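Help > Robots and automation > Grippers

Gripper drops soap halfway through lift, fingers won't hold pressure

Posted by Emilian Barbu, 28/11/2019

Hi all, bit of a rush, need this sorted before I lose another evening. I've got a Walleo hand-held gripper, the two finger parallel sort with the black pads and brass bushes. Been recording picks with it on the bench for a few weeks. Cardboard boxes fine. Mugs fine. Bar of soap, no chance.

What happens – I close on the waist of the bar, it grips, looks solid, I lift and somewhere on the way up the bar either twists round or shoots out forwards. Log says the fingers crept open by a hair before it went. Sometimes it lets go with no warning at all and the log shows nothing. Did 156 picks and 10 of those ended on the floor. One hit my foot.

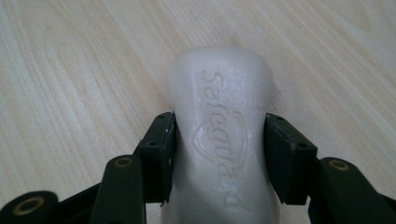
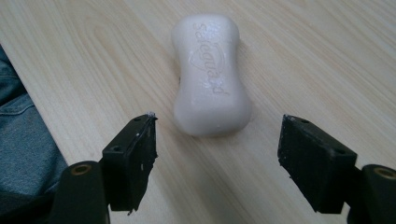
Things I've tried so far:

Took the force setting up from the default. Better for a bit, then the same again.

Restarted the controller. Recalibrated zero with the fingers fully shut. Zero looks right when I check it straight after, but wrong by the end of a session.

Swapped the cable. No diffrence.

Error 878 came up twice on the little Desteck controller, manual only says "position deviation" and to contact the dealer. Dealer is not answering. I don't want to crank the force right up becuase my fingers are near it half the time and it has nipped me once already. Is it the soap or is it the gripper? Anyone had this?

Ecaterina Sârbu

Both, I'd say.

878 on that controller came up on ours when the linkage had play in it. The motor thinks it's in one place, the fingers are in another. Power off, UNPLUG it, then hold one finger and wiggle it sideways. Should be next to nothing. If it rocks, look at the bushes first. Ours had worn oval on one side only, so the pad was meeting the object at a slight angle and everything smooth got squeezed out like a pip. Boxes didn't care, they're flat and grippy.

Zero drifting over a session fits with that as well. Or a loose grub screw on the motor shaft – check that before you spend money. Mine had backed out maybe half a turn. Cleaned it, bit of threadlock, left overnight.

Then the pads. Bare hard pads on soap is asking a lot. You've got crumbs on there too, white bits on the edges, and soap residue is basically grease once it warms up in a room. Wipe them with a damp cloth, then a dry one, every few picks. We stuck thin rubber on ours (cut from a Rusu jar opener, cheap) and it cured most of the twisting. You have to redo your zero afterwards or it'll think it's gripping when it isn't.

Please don't turn the force up any more till you've found the play. Backlash plus high force is how you get a proper nip, the fingers jump the last bit. And put an e-stop where your other hand is. We didn't have one until a colleague got her thumb caught, not badly, but she couldn't get to the plug.

erix_bench

had the same with shampoo bars. changed to an Erix gripper and no problems since. expensive though

Emilian Barbu

Right, quick update. Ecaterina you were on the money with the screw, it was loose, could turn it with my fingernail. Tightened it, threadlock on, waited. Left bush has a bit of rock as well, not a lot. Have ordered 4 new ones so I can do the lot while it's in bits.

Ran a short session with clean pads and the force back at default. No 878. The bar still turned in the grip once near the end, so I'll try the rubber next. Is it superglue you used or double sided tape? Worried about getting it off again if it's wrong.

Ecaterina Sârbu

Tape. The thin clear stuff, not the foam one, foam squashes and your zero goes off again. Change it when the corners start lifting. And do the bushes on both sides at the same time, I only did one and had to take the whole thing apart again a fortnight later.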